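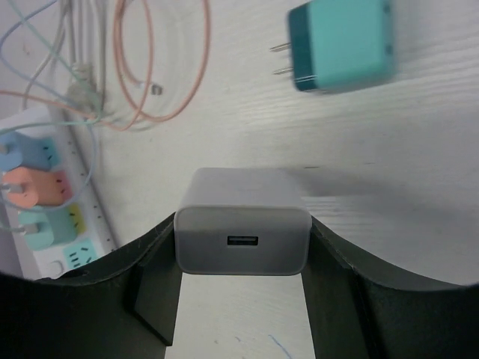

May 20, 2018

Bench day for chargers. Started from the parts drawer and worked toward the wall, so the order below is the order things came out.

Power strip first. I've stopped unplugging the three colored ones every time I need a socket. Blue, orange and green stay in the strip from now on, with their cables all leading off the same side. If you need one of them for something else, put it back in the same place. Last time they got shuffled I lost half a morning working out which cable went where.

The white single-port charger goes in the tray with the Skemo samples. It has one USB-A port and that's all we need for the small loads. I put it through the usual routine: 2 hours on the dummy load, rest, then another 2. Voltage held at both ends of the run. Case got warm on the front face, less on the sides. No smell, no noise with my ear next to it. Wrote the meter readings in the bench log under 1853, which was the next free number.

The teal one was next. Prongs are straight and tight in the housing, no wobble. I tried it in the wall socket by the door and in the strip. In the wall it sits flush. In the strip it crowds whatever is next to it, so I'd keep it for wall use. Solange Boyer wants it for the Katura lamp and she can have it once the label is on.

Labels: the old paper ones come off if you look at them. Switched to the Toprak tape, the narrow roll. Wipe the plastic with alcohol first and give it a minute before sticking. Put the label on the side, never on the face with the port, or it ends up under somebody's thumb and peels again. I did six this afternoon and ran out of tape partway through the seventh, so that one has half a label. New roll is on the list.

The pen marks on the white table are from when I laid out the sorting areas. Alcohol takes off the black but the blue has gone into the grain and I only made it paler. Tried the kitchen sponge too, no better. I don't want to scrub any harder on that top. For next time there is masking tape in the drawer under the vise — please use that for marking out.

Cables: threw out two with cracked sleeves near the plug. Cut the ends off before binning them so they don't find their way back.

Dellomness order came in short. We asked for the heat-shrink in both sizes and got only the large. The packing slip says the rest is to follow, no date given. I can manage with what's in the jar unless the Katura job grows. The box of 1000 cable ties did arrive and is on the lower shelf, unopened, behind the solder.

Still to do:
Finish labels when the tape comes.
Run the teal adapter on the long load. It only had the short one today.
Ask Solange if she needs the lamp before July. If so, the long run goes first and the labels wait.
Find the lid for the Skemo tray.

Left the dummy load on the floor by the bench leg to cool, fan off at the wall.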